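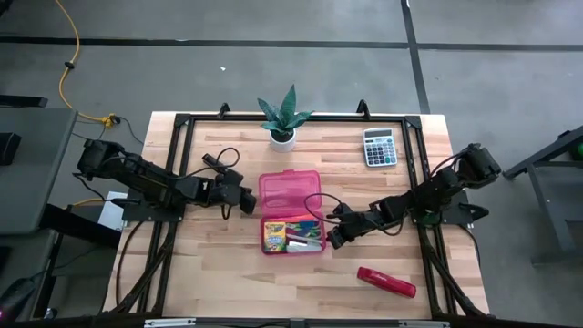
Kadir Sönmez: Yo no compararía las dos pinzas con la misma cámara para todo. La vista desde arriba favorece a la Baysal, que tiene los dedos más estrechos y tapa menos el objeto. Si mides los aciertos solo con esa vista, estás midiendo la cámara y le das el punto a la pinza.

Nesrin Kılıçarslan
Kadir, gracias, es una observación justa. Perdonad también mi español, lo escribo despacio pero a veces me salen frases raras.

Voy a precisar cómo lo hago. Los dos brazos ejecutan el mismo programa, con el mismo controlador Drernton y la misma velocidad. Cada agarre lo repito en una posición y después con el objeto girado 90 grados. Llevo 253 intentos en total y de estos he descartado los que fallaron por culpa mía (un cero mal puesto después de cambiar un servo, una tarde entera perdida). Quedan 197 que me parecen limpios.

Lo que me da más trabajo es la caja rosa. El plástico es translúcido y el borde de la tapa se confunde con el fondo. Con la grapadora roja no tengo este problema, el contorno sale muy bien, aunque si está tumbada en diagonal la pinza tiene que girar bastante la muñeca y ahí el cable me preocupa. La calculadora es otra historia, es muy plana y los dedos llegan antes a la mesa que a ella.

He añadido una segunda cámara fija, casi a la altura de la madera, con la idea de ver el momento en que los dedos tocan el plástico. 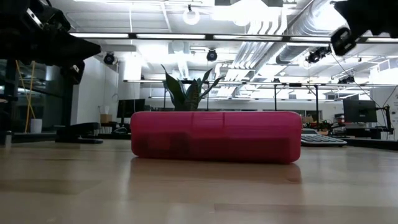
El inconveniente es el reflejo. Con los fluorescentes encendidos la mesa brilla y el detector me dibuja a veces la caja más alta de lo que es, como si el reflejo fuera parte de ella. He bajado la exposición, pero entonces las pinzas negras pierden los bordes. ¿Alguien ha resuelto esto sin cambiar la mesa?

Ekow Ackah
Filtro polarizador en la cámara baja. Se gira hasta que el brillo cae y se fija con una gota de cola. En la de arriba yo no lo pondría, pierdes luz.

Y para la calculadora, no pelees con la pinza. Empújala con un dedo hasta una esquina elevada o ponle una alfombrilla blanda debajo, así los dedos pueden hundirse un poco.

Kadir Sönmez
Lo de la alfombrilla me parece trampa. Si se comparan pinzas, se comparan sobre la superficie que hay. Con alfombrilla las dos van a parecer buenas.

Ekow Ackah
Depende de qué quiera saber. Si la pregunta es cuál compra para trabajar, la alfombrilla es parte del trabajo y va a estar ahí todos los días.

Nesrin Kılıçarslan
Haré las dos series, con y sin alfombrilla, y publicaré las dos tablas por separado. Así cada uno mira la que prefiere. El filtro lo pido hoy.

Trudy Treloar
Llego desde el hilo de controladores. Tuve la Imska montada desde julio en nuestro taller de Zorkholm y estoy en desacuerdo con casi todo lo que se dice de ella. Los dedos vienen duros de fábrica, sí, pero con 3 capas de cinta de silicona agarran bien el plástico liso. Sin cinta yo no la pondría en ninguna comparativa. ¿La has probado tal como llega?

Nesrin Kılıçarslan
Sí, tal como llega, las dos. No quería mejorar una y dejar la otra como estaba. ¿La cinta aguanta o hay que cambiarla a menudo?

Trudy Treloar
Se despega por la punta. Yo la cambiaba cada lunes. Mira también el par de cierre, el Drernton lo limita por defecto y la Imska lo nota más que la Baysal.

Kadir Sönmez
Eso último es importante. Nesrin, ¿qué límite tienes puesto?

Nesrin Kılıçarslan
El de defecto en los dos brazos. No sabía que había que tocarlo, lo reviso mañana y repito la parte de la caja.

Archivado en: Foro > Robótica de mesa > Pinzas y efectores finales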